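Panus planner release check: simulated bedroom, blanket task
Site: Grolotstead
Run before any merge to the control branch. Mark each line pass, fail or open, and comment where needed.

1. Joint limits loaded from the Covine config and not from defaults
Pass. Checked in the start-up log.

2. Control loop holds its rate with perception on
Pass. Step time stayed within 2 ms of target over 200 episodes.

3. Self-collision checks active on all links
Pass.

4. Tabletop and bed frame present in the planning scene
Fail at first, pass on re-run. The bed frame had been loaded without its collision mesh — Zavala exports drop it if the name has a space in it. Renamed.

5. Blanket mesh updates reach the planner
Open. Updates arrive, but the queue fills at 64 and old ones are not dropped.

6. Gripper stops above cloth when perception times out
Pass. Tested with the arm over the bed, timeout set to 10 frames.

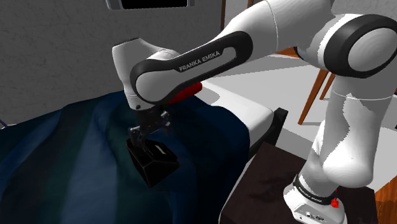 The stop is only tested from a slow approach. Repeat at full speed before Thursday's merge.

7. Stop command overrides a running trajectory
Pass from the console. Not tried from the script interface.

8. Random seed written to every log
Fail. Missing when a run is resumed. Ticket raised.

Result: hold the merge until 5 and 8 are closed.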